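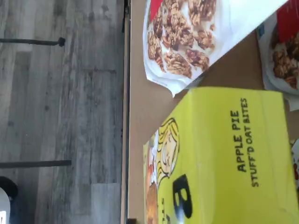 Search this notebook

23 Jan 2022 — snack shelf, bay layout

Started over on the snack shelf after the November layout stopped making sense. Svitlana had sorted everything by flavor, so the apple pie oat bites ended up between bags of granola and you had to read every label to find anything. Going back to grouping by brand. Granola bags on the left, oat bites next to them, bars after that.

The top board is 800 mm long and the boxes fill it faster than I planned. Upright they take less width, so upright it is.

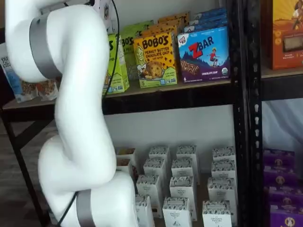 Pylyp wants the board height left at the current holes in the post. Fine with me. I had moved it up two holes last time and the bags caught on the board above when I pulled them out. Wrote the setting on the Plenimmont sheet, page 26.

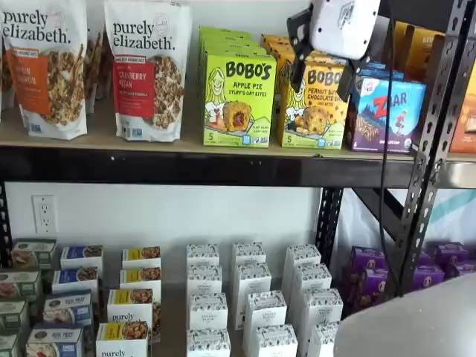 Labels are the next thing to fix on the list. Our sheet still says "granola, assorted," and that won't do with two kinds side by side. The pumpkin cinnamon has an orange label block and the cranberry pecan a red one, so I'll list them by flavor and add the color in brackets. The Z Bar box needs squaring up too — it sits at an angle and takes more room than it should.

Lower board still to do. Same rule, boxes in a row, faces out.
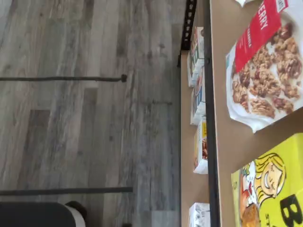

I also want a strip of tape along the front edge with the brand names on it. Rosaura has a roll of the Kushnir tape in her drawer. Ask her.

Comments

Demyd Savchuk: Tape peels off the metal. Put it on the board.

Rosaura Henao: Roll is on your desk. Bring back what's left.

Chandrasekhar Arumugam: Can the new list go in the same folder as the old one?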